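Getting the Floor Books Back on the Shelf
Student project report, Everyday Spaces, October 2023 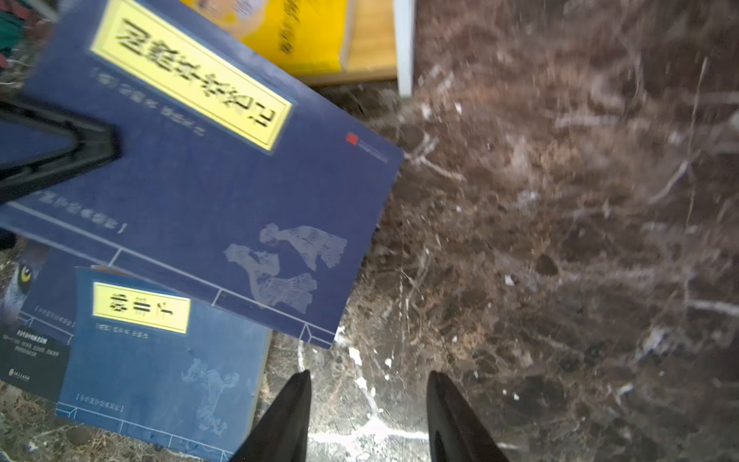 My project was about books that live on the floor. I picked the reading corner in the Dramstead building because I walk past it all the time and it bugs me! People sit down, read a bit, and leave the books right where they were sitting. The floor there is dark brown marble with white and gray veins, and the dark blue covers with their yellow title labels show up really well on it, but a darker cover (like the one with the animal's face and yellow eye) is way easier to miss. That got me wondering if color decides what gets picked up first.

So I planned a tidy-up of 136 books over 4 weeks. I started in March with just a notebook and a box of sticky tabs. My first idea was to sort everything by size, and it was kind of a disaster, because two books from the same series can come in different sizes and they ended up on separate shelves (the big blue one and the small blue one, for instance). I felt pretty silly when I noticed. After that I sorted by series first and size second, and the shelves looked so much better.

I also tried 3 kinds of shelf label. The plain white ones fell off, the Kasitar ones stuck but were hard to read, and the Prisent ones were my favorite by far. I gave myself 60 minutes per session, and I went over nearly every time.

As for my color question, I think bright labels help, but I didn't keep good enough notes to prove it. If I do this again at the Wendt library I'll write down the order in which books get put away.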